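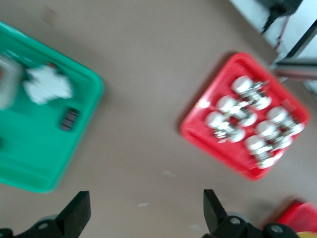 Unit 6: Buying a tray-to-tray kit
Cirilo Ventura
July

Bring these notes to the bench session. You will need pages from the Skedside manual as well, but only the chapter on teaching positions and the one on grip settings.

The job in this unit is kitting. Small electronic parts come in on one tray and have to leave on another, sorted by type. It is dull work for a person and not easy for a machine. The parts are light, they touch each other, and they don't all have a good side to grab. Our setup uses a green tray and a red tray with open table between them. The red one holds white-capped metal components with small leads. The green one holds a mix, including a pale blocky piece and a small dark part with red and black striped markings.

The kit under review is the Skedside bench package. It is sold as one box: a two-finger gripper, a wrist camera, a mounting plate, and a license for the teaching software. The arm is bought separately. Bristora sells it here and also offers a setup visit, which we did not take. The version we have is the second one. If you find older videos of the first version, the finger mounts are different and the advice on swapping them does not apply.

What the vendor claims

The sales sheet says a new user can teach a pick-and-place job in one afternoon. It also says the camera will find parts "in any orientation." Read both lines the way you would read any sales sheet. The first is fair for a single part type on a flat tray. The second depends on the lighting and on how close together the parts are.

What we measured

We ran 121 picks over two sessions using capped parts only. Of those, 64 were with the parts spread out and the rest with the parts close together. Spread out, the gripper missed 3 times. Close together, it missed 18 times. Nearly all of the second group of misses came from a finger landing on the neighboring part. A smaller number came from the camera taking its picture before the arm had settled. Motion blur is easy to spot once you save the images, so save them.

A miss means the part was not in the destination tray at the end of the cycle. We did not separate a dropped part from one that was never picked up. You should, in your own report.

Points to check before you recommend a kit

Finger width against part spacing. Measure the gap between parts, then the outside width of one finger. If the finger is wider than the gap, no amount of software will help and you need narrower fingers or a tray with pockets.

Camera view. A wrist camera sees the work from close up, and that is its main strength. It also loses sight of the far side of the table as the arm comes down. Ask whether the software keeps the last full view or plans only from the newest picture. Skedside lets you choose. The setting is under Capture, and the default is newest only.

Settle time. Our kit came with it set to zero. Raise it a little at a time and record the cycle time at each step.

Soft material. Packing fluff and foam confuse part finding and can hang on the fingers. Decide whether clearing it is the robot's job or the operator's, and write that into the quote.

Tray color. Strong tray colors help the camera separate part from background. They help less when the part has the same color on it.

Service and cost

Ask for the price of replacement fingers in writing. Ask who answers the phone. The Brasov office handles repairs for this line, and parts are shipped from there.

For the report

Two pages. State the job, the part types, the spacing, your miss counts, and whether you would buy. Do not paste in the sales sheet. The Berisha reading covers how to word a recommendation when the test was short.

Comments

dlw_44: Do we count it as a miss if the part lands in the right tray upside down?

C. Ventura: No, but note it. Keep a separate column.

marnie k: Capture menu is grayed out for me. I'm on the student login.

petro: Log out and use the bench login, it was the same for me. Settle time is locked on the student one too.

marnie k: Worked, thanks.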